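About Us

Hi there, and thanks for stopping by! I'm Sajib Dewan and I run Vorora Auto Loans, a small car loan office in Curnport. If you landed on this page you are probably trying to figure out if we're real people or just another form on the internet that sells your phone number to everybody in the state. We're real people. Come by and see for yourself, the door sticks a little so give it a good push.

I got into this business on the other side of the desk. Years ago I had a beat up Helmy sedan that I was still paying for, and the rate on that loan was so bad I used to hide the statement from my wife. I had signed whatever the dealer put in front of me. Then a friend told me I could refinance a car loan, same as a house, and I had no idea! I made some calls, moved the loan to a credit union and my payment went down enough that I noticed it every single month. That's pretty much how Vorora started (the name is my two daughters' nicknames squished together, they are very proud of it).

So what do we do? We help people who already have a car and a loan get a better loan. We don't sell cars and we don't have a lot out back with flags on it. You bring us your current loan, we look at your rate and how much you still owe, and then we shop it to the lenders we work with. Right now there are 11 of them, some are banks and some are credit unions, and they all like different kinds of borrowers. One of them won't look at a car with high miles. Another one doesn't mind the miles but is very picky about how long you've been at your job. Knowing who likes what is most of my day.

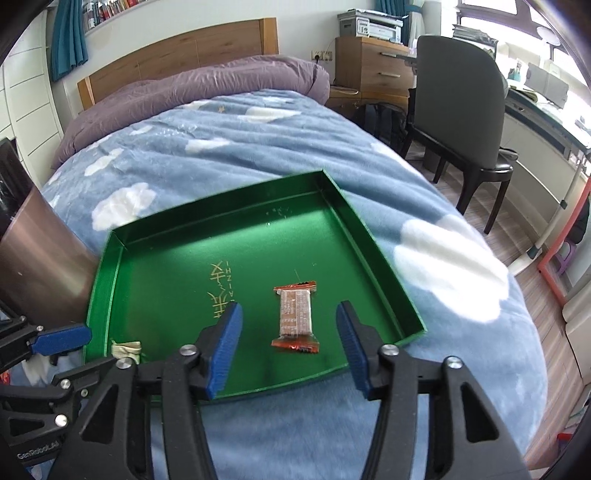

Snack bar on the green tray, blue blanket underneath.

People always ask me what credit score they need. I wish I could give you one number, but it depends on the lender, the car and how you've been paying. I had a customer come in last December with a 631 who was sure we'd send her home. We got her a lower rate and she brought us cookies. I've also had folks with great scores where I told them to keep the loan they had, it was already a good one and I wasn't going to beat it. If that's you I'll say so, and you won't owe us anything for asking.

Our fee is $100 and you only pay it if you sign a new loan through us. It doesn't get rolled into the loan and it doesn't change if your car is expensive. We used to do it as a percentage and I never liked explaining it, so we quit doing that.

Getting started takes 15 minutes or so if you have your stuff with you, which means your last loan statement, your driver's license, your insurance card and a couple of pay stubs. Please also write down the miles on the car before you come in! I can't tell you how often we all end up walking out to the parking lot to look at the dashboard. If you can't make it in person you can call us and send everything over by email, plenty of people do it that way.

On Feb 6, 2022 we moved out of our old place over the tire shop and into the Dromora Building, ground floor, second door past the mailboxes. There's parking on the side and you don't need a ticket. We've got coffee and a box of toys for the kids, and somebody here will pick up the phone during business hours, most likely me. Ask for Sajib and tell me what you're driving!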